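June 2019

Finally got to the Kellance showroom! I've been meaning to go since October, when they took over the old Bitlow unit, and I had all of this afternoon to myself. Got there at 225 Ocampo Street a bit before opening and walked up and down the block with a coffee until they let people in.

I went for shelf ideas, for the craft table I'm setting up in the spring, and I came home with a head full of them. I love a place where somebody has thought about the small stuff — how a card hangs, where the light goes, how people are supposed to move through a room. I could have stayed until closing. 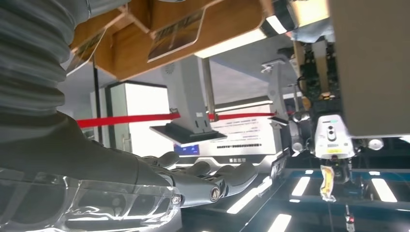
*2 min read*

My favorite thing was the label holders! Clear acrylic, hung at an angle from the front edge of a light wooden shelf, each with a printed card in it. I want that exact setup for my table. The tags I use now lie flat and people have to bend over to read them (or they just don't, and ask me the price of everything). I priced some holders online tonight, and a pack of 9 is $39, so I'm ordering one pack to start and maybe a second if they look good.

The other thing I keep thinking about is the white. White cabinet, white display counter, that bright strip of light on the ceiling, and then one red rope running across it all. It pops so much! My table has six different colors going on at once, and I think the cloth has to go. Plain white cloth, one red thing. Maybe a ribbon, or the red bowl from the kitchen.

Stopped at Stania for soup on the way home and drew the whole table on the back of the receipt — twice, the first one had no room for the cash box. Need to measure the shelf board in the garage tomorrow before I order anything.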